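Nivlow has put a leaflet through our door saying full fibre is "now live in your area". I've read it three times and I still have questions. Thread.

1/ "Up to 859 Mbps". Up to. My current line is also "up to" something, and on a wet evening it's up to very little.

2/ Checked the small print. The minimum guaranteed speed is 477. So a bit over half of the number in the big letters. Why isn't that the one on the front?

3/ Asked their chat whether the fibre comes into the house or stops at the cabinet. First answer: "it's fibre all the way". Second answer, after I pushed: copper for the last stretch on "some older streets". We are an older street.

4/ Price is 30 a month until March, then 53. The leaflet mentions the first figure twice. The second is in grey, under the picture of the family on the sofa.

5/ They also bundle the Wusel router. A neighbour has one and keeps it in the hall, because upstairs gets nothing otherwise. I'd want to use my own - chat says that's "not supported".
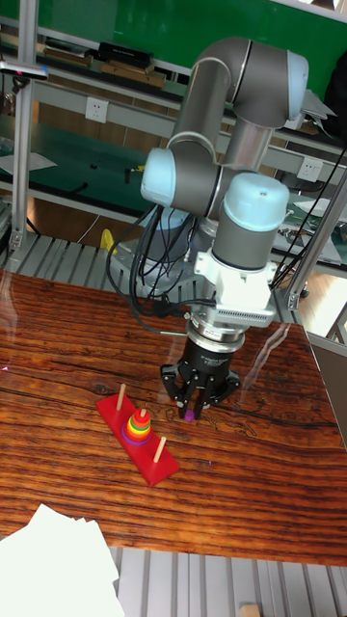 6/ Akolgo do a plain line with no router and no bundle. Slower on paper. I rang and a person told me where the fibre ends, which is more than I got from the other lot.

7/ Not signing anything until someone from Nivlow puts the cabinet answer in writing. Asked on 27 November 2022, still waiting.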